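Ukley Chore Automation: Frequently Asked Questions
Last revised April 12, 2025

Can a machine fold laundry yet?
Under fixed conditions, yes. Flat towels of one size are handled reliably at our Ultgate site. Mixed garments are not. The Orix planner was trained on 3361 demonstrations, and 800 of those cover a single task: taking a cloth by two corners and laying it flat.
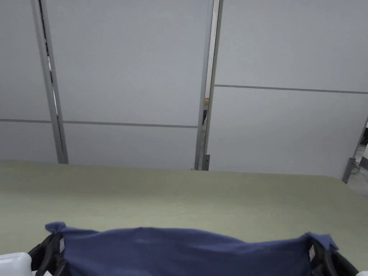 Why is cloth harder than boxes?
A box keeps its shape when it is lifted. A cloth changes shape with every contact, and a corner that is hidden in a wrinkle has to be found before it can be gripped. Most failed folds in our logs begin with a bad first grasp.

Which chores work today?
Sorting rigid parts into bins, loading trays, and wiping flat surfaces. Making beds and putting away mixed dishes are still research topics.

How are demonstrations recorded?
An operator performs the task with hand-held grippers, one per hand, and the planner learns from the recorded motion.
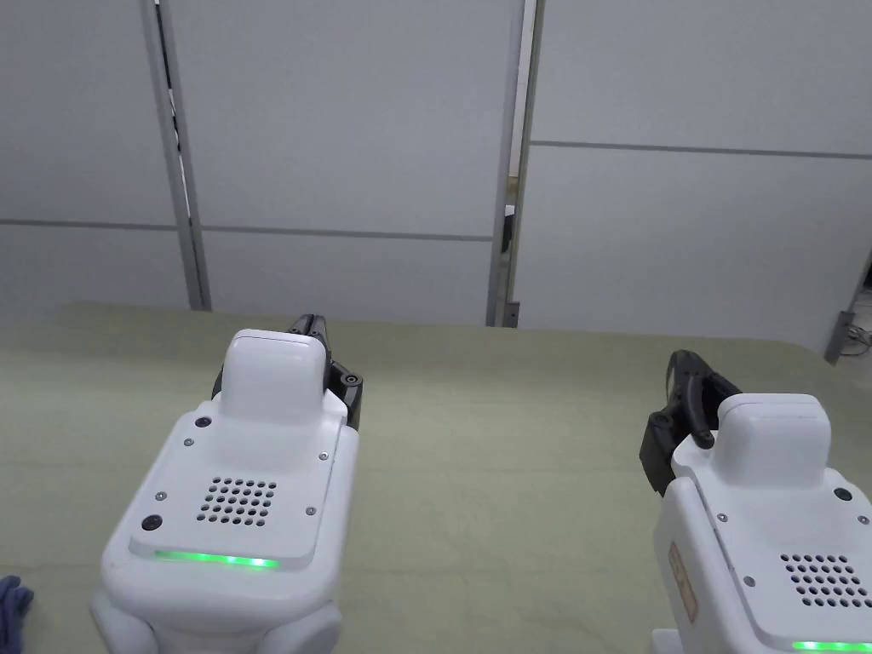 Grip width matters more than speed in cloth work. Fingers that open too far pick up 2 layers where one was wanted. The fingers are black and stand out against the white housings, so operators can judge the opening by eye. A green LED strip is fitted on the face of each unit, below the perforated grille. Operators should read the Giannakopoulos handling notes before a first session.

Does the table color matter?
It can. Dark fabric on a pale, matte surface gives a clean outline. White towels on a white table do not.

When will a home version be available?
No date is set. A shop-floor trial with 7 stations is planned for November. Stairs, pets, and poor lighting are outside its scope.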